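Planetary Hazards, Unit 4
Handout: Estimating the size of a near-Earth object from its brightness
Issued 2019-02-09

Read before the tutorial. The worked figures use the survey tables in the back of the course reader.

4.1 What is measured

A telescope does not measure the diameter of a small asteroid. At the distances involved the object is a point of light, and the survey records its apparent magnitude. Distance and viewing angle are known once an orbit has been fitted, so the apparent value can be reduced to the absolute magnitude H. This is the brightness the object would have at one astronomical unit from both the Sun and the observer, fully lit.

H runs backwards, as all magnitudes do. A larger H is a fainter object. A step of five magnitudes is a factor of 100 in brightness and a factor of ten in diameter.

4.2 From H to diameter

The usual relation is

D = (1329 / sqrt(p)) x 10^(-H/5)

with D in kilometres and p the geometric albedo in visible light. The constant comes from the brightness of the Sun and is not adjusted for single objects.

Worked case. Take H = 18 and p = 0.14. The square root of p is 0.374, and 10^(-3.6) is 0.000251. D is then 0.89 km. With p = 0.04, a dark surface, the same H gives 1.67 km. Nothing in the observation has changed between the two answers.

4.3 The albedo problem

Most objects are found in visible light and have no measured albedo. A survey that works this way favours bright surfaces, so dark bodies are under-represented at any given size. Infrared measurements help, as a dark body absorbs more sunlight and re-emits it as heat. They need a thermal model, and the model needs a guess at surface roughness and spin.

The Nulholm list in the reader holds 1,360 objects. Treat its diameter column as derived from H unless the entry carries a thermal flag.

4.4 Why the error matters

Kinetic energy on impact is half the mass times the speed squared. Mass goes as the cube of the diameter, so the two answers in 4.2 differ by a factor of 6.5 in energy at equal density and speed. Density adds a further uncertainty – a loose rubble pile and a solid iron body of the same diameter are very different loads.

Light curves give the spin period and some idea of shape. A long body seen end-on will look fainter than its mean, and a single night's H should not be used for it. The Clellis exercise gives brightness readings over 13 nights. Use the mean level of the fitted curve, then quote the spread separately.
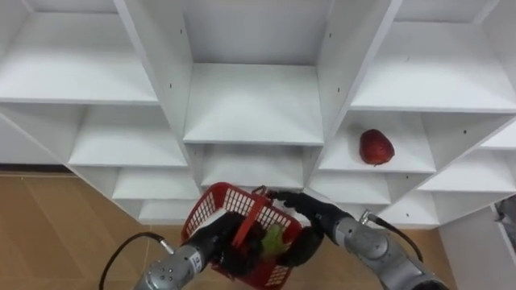
Abeysekara objects to the fixed albedo in 4.2, arguing that a handout should give a range from the start and that students who meet 0.14 first go on using it for everything. The number is kept here for checking arithmetic. In assessed work, give D for p = 0.04 and p = 0.25 and state both.

4.5 Problems

1. An object has H = 22. Find D for both limiting albedos. Give two significant figures.

2. The Poltov entry in the reader has a thermal diameter of 60 m. Assume a sphere with a density of 2,000 kg per cubic metre and find its mass. Find its kinetic energy at 20 km per second.

3. Show that an error of 0.3 in H changes D by a factor of 1.15, whatever the albedo.

4. For the Clellis readings, compare D from the brightest night with D from the mean level. Use one albedo throughout and say which.

Reader: sections 7 and 8, with the note on phase angle at the end of section 8.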